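How to Compare Two Hand-Held Grippers With a Keyboard Test

If you have to choose between two sets of fingertips for a hand-held gripper, a key press test will tell you a lot in one afternoon. We used it at Tipoki to compare the Brusora tips with the narrower Feden tips. You need a mechanical keyboard, a computer to log key presses and a flat table.

Step 1. Set up the keyboard

Use a board with separate, raised keycaps. Flat laptop keys are too easy to slide across. Plug it in, open a blank text file and turn off autocorrect and key repeat.

Step 2. Check the fingertips

Close the gripper all the way and look at the seam. If one finger sits lower than the other, it will land first and the press will go in at an angle. Loosen the tip screws, press both tips against the table and tighten them again.
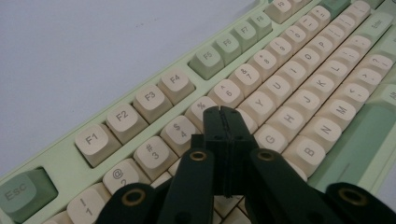 Start with single keys in the number row. Hover over the key, come straight down, wait for the character to appear and lift. Do each key 9 times before moving to the next. Log three things: correct key, wrong key, and two keys at once. The last kind of error is the one that separates wide tips from narrow ones.

Step 3. Run the word list

Type the same short list with each set of tips. Ours comes to 231 characters, including spaces. Go at a steady pace and don't correct mistakes, or the log will be hard to line up with the list later. Rest after each pass. Tired wrists will show up as gripper errors.

Step 4. Add the second gripper

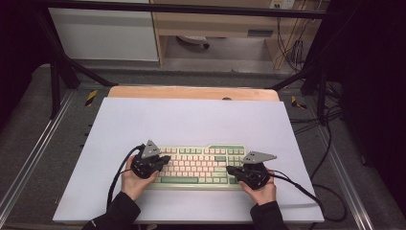
Two-handed runs need their own practice time. Allow 80 presses per hand before you record anything. Decide which keys belong to which side and keep to it. Give the cables some thought too: with one leading off to the left and the other to the right, they stay out from between your hands. Angle the tips inward if the housings get close to each other.

Step 5. Compare the results

Work out the error rate for each type of mistake separately. After roughly 2,000 presses, our Feden tips had fewer double presses, but the Brusora tips slipped off the keycaps less often. We kept the Brusora set for the Unholm arm and use the other for small buttons.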